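Clilside Tenants' Letter: The Laundry Room, Again

June 18, 2023

The new laundry schedule has been up on the door for two weeks, and we have already been through a full cycle of human emotion. The sheet was meant to settle the Saturday problem. It has moved the Saturday problem to Thursday evening, where it seems very comfortable.

For those who have been using the sink and staying out of it: each apartment may now sign up for two slots a week, 85 minutes each. The odd number comes from Hidayah Chin in 19, who timed the normal wash, added the walk down from the top floor, and then added what she called "a fair amount of forgetting." The first draft said an hour. It lasted one afternoon.

Slots are written in pen. A name in pencil is a wish. If you cross out a neighbor, please have spoken to that neighbor first, and please don't sign the crossing-out with a smiley face. We all know that handwriting.

If a load has finished and its owner is missing, wait ten minutes, then move it to the shelf over the radiator. Not the floor, and not the windowsill, where a set of pillowcases from the Astwood side spent most of last week getting to know the pigeons.

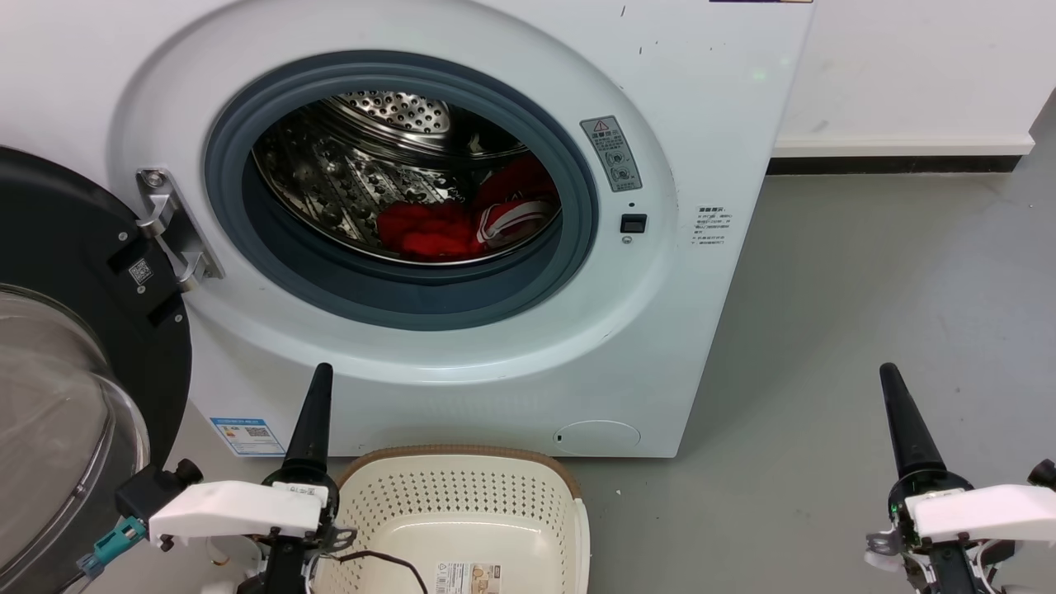
Can I trade my slot with someone on another floor?

Any two apartments can trade, as long as both names are changed on the sheet before the slot starts. Trades made in the elevator and never written down will be treated as gossip.

On to soap. Several people have asked who has been helping themselves to the big tub of powder marked MANGUNDAP. It belongs to the Mangundap family, who felt the label covered it. They have now taken it upstairs, along with their clothespins and, I think, some of their good opinion of us. Anyone with a guilty conscience and an unopened box knows which door to knock on.

The drying lines in the yard are not part of the schedule and remain first come, first served — which in practice means they belong to whoever gets up at five. I have met this person. There is no point in competing.

Skeneo, who look after the building, say the dripping tap by the door will be fixed in June. They did not say which June, and I have written back to ask.

Fresh sign-up sheets go on the door every Sunday after lunch. Bring your own pen, as the one on the string has gone, and so has the string.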